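From: Abdelkrim Ouazzani
To: Urholm build list
Subject: Re: [urholm-build] Binik: cameras before cabling?

Hi all,

Sorry for the slow answer, I had my head in the neck bracket for most of the evening and only saw Rhodri's message when I sat down with a sandwich.

Rhodri Parry wrote:
> Before you lace up the arms, can you post what each camera really sees
> now? Last I looked the head view was half ceiling and the wrist view was
> half sleeve. Also, is the wrist cam still on the long lead? I have a
> 300 mm one in my box if you want it. And what tilt did you end up with?
> Meirion and I have different numbers written down and I'd like to know
> which of us owes the other a coffee.

OK, cameras first. Two from the head and one from the wrist, all upstairs by the open cabinet, with the head ones first and last:

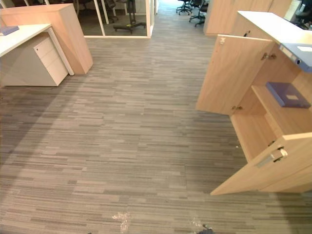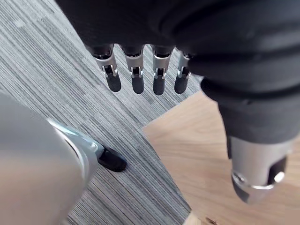
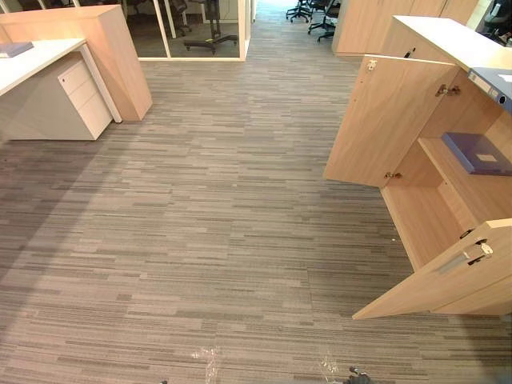 HEAD CAMERA

No more ceiling! I swapped the neck shim for the one Ieuan printed and the tilt setting is now 137 in the config file. Meirion had 121, which was right for the old shim, so I think you're buying, Rhodri. Please don't copy 121 back in from the wiki, I haven't fixed the page yet.

I get both cabinet doors in view with the shelf behind them, and plenty of corridor past that. What I get very little of is the robot. In the last picture there's a dark fingertip coming up at the bottom and a small dark bit to the left of it, and that's all you see of the hands. For driving around I don't care, but for picking things up off the floor I'd like more hand and less glass wall. Berwyn wants to pitch the head down further during a reach and bring it back up afterward, and I'd rather try that than print yet another shim.

The other thing is the clear plastic film on the carpet in that same picture. Zoom in before you tell me it's easy to spot. The Prover detector has no idea what to do with see-through stuff on that streaky carpet (I tried it on three saved clips and it gave me a box on the desk pedestal instead, so thanks for that).

WRIST CAMERA

Still a lot of dark fabric, across the top and down the right side, but all four fingertips are in the clear now and so is most of the thumb. I can live with it. The piece of silver hand in the lower left is so close it's a blur, and I'm going to mask that corner in software unless somebody has a better idea.

Yes please to the 300 mm lead. The long one loops out past the elbow and I've snagged it twice on my own sleeve.

CABLING

I'll hold off lacing until the lead is swapped. Plan for the right arm is motor power down the back, signal down the front, and the camera lead on its own with a bit of slack at the wrist. Ieuan, are the Valtonen clips still in the blue drawer? I could only find the big ones. If we're out I'll use Velcro for now, it's ugly but it comes off easily.

I've put the config file on the shared drive under Binik, in the July folder. The old one is next to it with "oldshim" on the end.

I'm in again after six tomorrow if anyone wants to hold a flashlight.

Abdelkrim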